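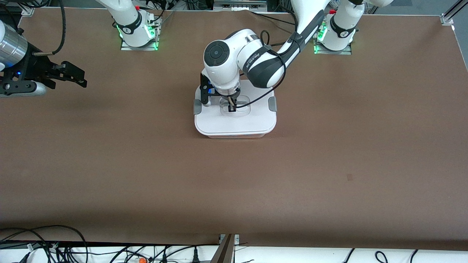 Glenys Stubbs wrote to ask whether a robot demo has to look polished to be worth the trip, or whether people are happy standing around a table while two arms pick things up and now and then drop them. She has an open day coming at Jerkmont and would like to know where to start.

They're happy, Glenys! They're more than happy. We had 38 people through our bay at the Brosville open day, most of them had never stood near a working arm, and the part they talked about on the way out was the picking up. So this page is the whole plan, from the week before to the last group. It's written for a tabletop setup with two arms and parallel grippers, but most of it carries over to one arm or to something bigger.

## What you need

- Two arms, already mounted and checked by whoever normally runs them
- Brown paper for the tabletop, smooth, in one piece if you can get it
- A hard object with a shape to aim for (a lidded plastic box with side clips is great)
- A thin stick
- A soft toy
- A screen for the wrist camera view
- A barrier people can lean near but not over
- Two people: one to run the arms, one to talk

That last item matters more than the equipment. I've tried running and talking at once and I was bad at both.

## The week before

1. Lay the paper and pin the corners. A plain surface makes a small movement easy to follow from the back row, and you can put pencil marks on it for where things start.
2. Choose your tasks and write them on a card. Two is plenty for one visit.
3. Run each task over and over with the lights set the way they'll be on the day. Our blinds were open for practice and closed for the open day, and we lost a morning to that.
4. Decide where each arm rests when it isn't working. An idle gripper hovering low at the side is fine, as long as your speaker mentions that it can move too.
5. Walk the route from the door to the table and move any cable that crosses it.

## Task one: the box and the stick

Put the box near the middle of the table with the lid on and the clips facing the sides. Ours has a recessed handle in the lid, and that recess is a lovely target. Bring one arm in from above with the gripper pointing straight down, and work with the stick standing upright in the recess. Let the fingers close on it slowly. Slow is good here. Kids go completely quiet.

Keep the second arm out of the way to begin with. People will ask what it's for, and then you have a natural way into talking about jobs that need two hands, like steadying a box while the other hand works a clip.

A few settings and habits that helped us:

- Drop the speed well below what you use on a normal day.
- Pause above the object before going down. It gives the speaker a beat to say what's coming.
- Leave the cables visible. Someone always wants to trace where they go, and it's a good question to get.
- If the stick slips, say so and go again. We got our biggest cheer of the day on a third try.

Olga Magalhães adds that you should let a visitor pick where the box goes, inside a pencil outline, if your setup can cope with it. The arms are stopped while anybody's hands are past the barrier, every time, no exceptions.

## Task two: something soft
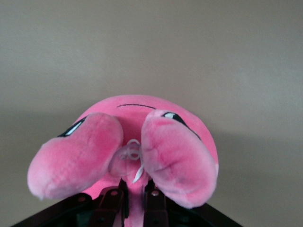
**By Orathai Chaiyaporn** | Brosville open day notes | 5/23/22

I took over for this half, so the voice changes a little from here on. Soft things are my favorite! A box has corners and keeps its shape. A plush toy squashes and flops, and there may be only one narrow bit that the fingers can get around. The wrist camera makes this wonderful to watch, with the black fingers coming up from the bottom of the view and all that bright pink filling the middle.

**Set the toy down differently each time.** On its back, on its side, face down. Ask the group where they'd grab it before you move. They'll disagree, and then you have them for the rest of the demo.

**Look for a narrow part.** A strip of fabric between the fingers is easier to hold than a fat rounded body. If your toy has any cord or loops on it, check where they are before closing the gripper. I also give mine a gentle tug by hand during practice so I know which seams I trust.

**Put the camera on the big screen.** From the floor, people see an arm and a toy. From the wrist they get creases, stitching, and shadows, and they begin to see why picking something up can be hard work for a machine. Turn the screen so the speaker can point at it without turning away from the table.

**Go easy on the grip.** Start lighter than you think you need and step it up between tries. Say the change out loud.

## Timing

We settled on 22 minutes per group, with questions allowed the whole way through. Araceli Pacheco ran the door and kept the next group chatting outside until we waved. Leave a gap between groups so the person on the arms can put everything back on its marks and have some water.

## Questions to be ready for

*How much can it lift?* Look up your own arm and gripper before the day, and remember the gripper counts toward the load.

*Does it know what it's holding?* Depends on your setup. Tell them which parts are programmed and which aren't.

*Can I shake its hand?* Ours was a no. Have a kind version of no prepared, because you'll say it to every single family.

If you try this at Jerkmont, please send us your task card. We're changing ours again before September and I'd love to steal something.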